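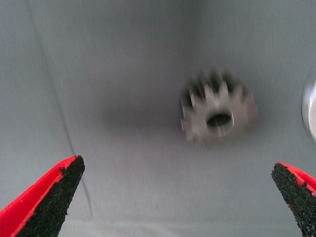 Jovita Carrillo

Odalier is a small test shop. Companies that are about to buy a gripper, an arm, a camera or a controller send us the job they want done, and we try the equipment on that job before they spend the money. I started the business with Decha Intarasuk, who still runs the bench. Fung-ping Lui handles controllers and software. Otis Park writes the reports and answers the phone.

We don't sell hardware and we don't take commissions. If you hire us to compare two grippers, you pay a flat fee and get the same report whichever one does better.

Most of our work is with small parts. Gears, bushings, clips, caps, anything that has to be picked up from a flat surface and put somewhere without being dropped or turned the wrong way. Finger shape and finger surface matter a lot in this kind of work, and a catalog won't tell you much about either. We fit plain fingers and coated ones, run the same part through both, and write down every miss. A standard comparison is 1000 picks per gripper. In our last one for Narkent, a maker of small gearboxes, the first set of fingers finished with 914 good picks and the second with 925. We told them the gap was too small to decide on and that they should look at the price of spare fingers.

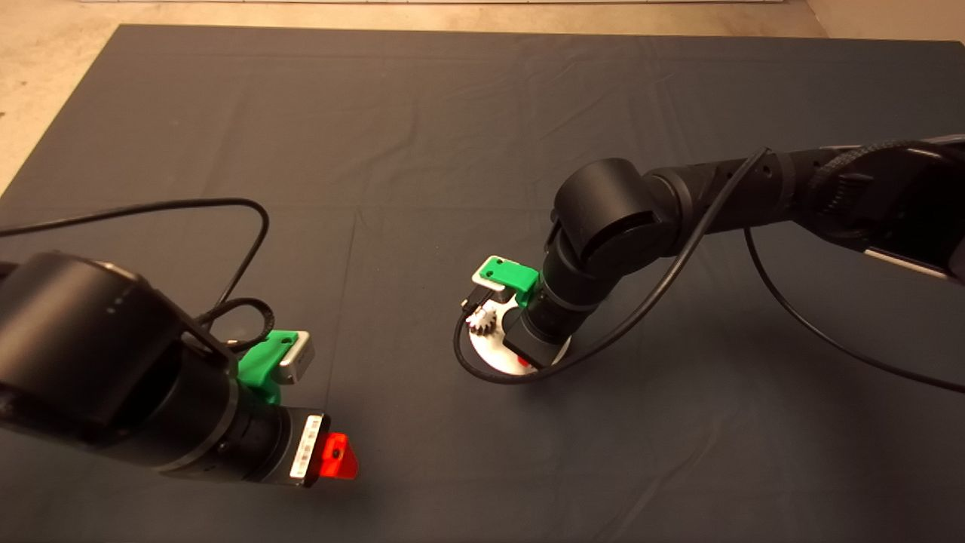
Cameras take up nearly as much of our time as grippers do. A camera fixed over the bench sees the whole job but loses the part once the hand comes down on top of it, so we also test cameras carried on the arms. We print our own brackets for these, in bright green so they are easy to spot against a black arm, and we keep the cable loops long enough that the wrist can turn. A dark gray cloth goes under the work, and a white gear is easy enough to find on that. Put the same gear on a white disk and some cameras have a much harder time. We run both and report them separately.

Controllers are tested last, with the arm and gripper already chosen. Fung-ping needs around two weeks for that part.

Buppha Kaewmanee joins us in April to take over scheduling. Until then, write to Otis. Tell him what the part is, what it weighs, where it has to go and how fast. Send a few samples if you can spare them. We return all parts with the report.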